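Family Rooms Program, second progress report to the Pasterier Fund

Grant period to the end of September

The grant pays for two things: family accommodation beside the children's ward at Heltham, and travel help for families who come in from Dullstead and the farms past it. This report covers both, with a note on spending and one change we are asking you to approve.

Accommodation

All of the rooms on the second floor are now open. The last two were held up by the fire door order, which arrived in the wrong width and had to go back to the supplier. During the period 51 families stayed at least one night. They used 400 room nights between them. Most stays were short, but a few families with babies in intensive care were with us for more than a month, and we have kept one room aside for that purpose.

The shared kitchen opened before the laundry, which was not the order in the work plan. The plumber was available for one and not the other. The second dryer is still not connected. Families have been using the ward laundry on the ground floor in the evenings by arrangement with the charge nurse.

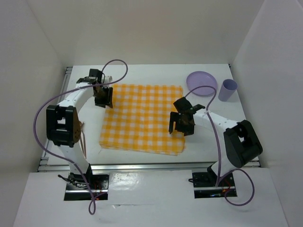

Heltham, 21 Oct 2025

Travel help

We paid 110 travel claims. Fuel made up the largest share, followed by parking and then bus fares. The average wait for payment is shorter than it was in the first report, mainly due to the hospital social workers now sending forms by email at the end of each shift. Paper forms are still accepted at the front desk.

Thirty-nine of the claims came from Dullstead. The clinic there has started giving out the form when it books a specialist visit, so parents arrive with it already filled in. We would like to do the same with the other rural clinics but have not yet had a reply from two of them.

Spending

Accommodation is slightly under budget and travel is slightly over. The cost of linen service went up when the contract was renewed. Furniture came in lower than quoted, as we took the Sjögren beds without the storage drawers.

Change requested

We ask to move the unspent furniture money to the travel line. The total grant would stay the same. If this is approved by the end of the year we will not need to cap claims over the winter, when the highway is slow and more families stop overnight on the way.

Next period

Connect the dryer. Finish the signs for the second floor and the parkade entrance. Start the evening meal on a trial basis, two nights a week. Send you the results of the family survey, which has gone out by mail and by text.

Questions about the figures can go to Vidar Haugen, program coordinator, through the foundation office.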